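2022-07-02

Read another chapter of the sleep book over breakfast. The author wants me to believe that getting up at 5:30 changed his whole life, and that the other 200 people in his program felt the same within 20 days. Who were they? Who dropped out? He doesn't say. The book is 302 pages and I have yet to meet a footnote.

Still, I tried it again this morning. Up early, curtains open, glass of water, no phone. By ten I was yawning into the dishwater. I did get the windows washed, which I suppose he would call a win.
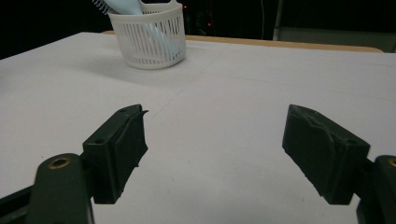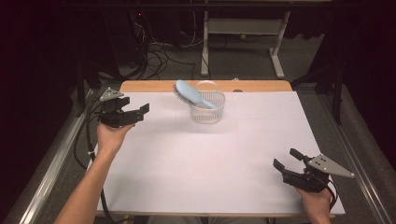 The Garnine herbal drops are going back to the store. Thirty-four dollars for a little bottle that tastes like hay, and the label only says it "supports" rest. So does my pillow. I took them all through April and wrote down my hours, and April looks just like every other month: bad when it's hot, bad when I have coffee after lunch, fine the rest of the time.

I'll give the early mornings one more week, mostly so I can complain about them fairly. Then I'm leaving the book in the free box at the Fukstead library. Need to buy a fan before then. The one in the bedroom has started to click, and I lay there last night listening to it until past one.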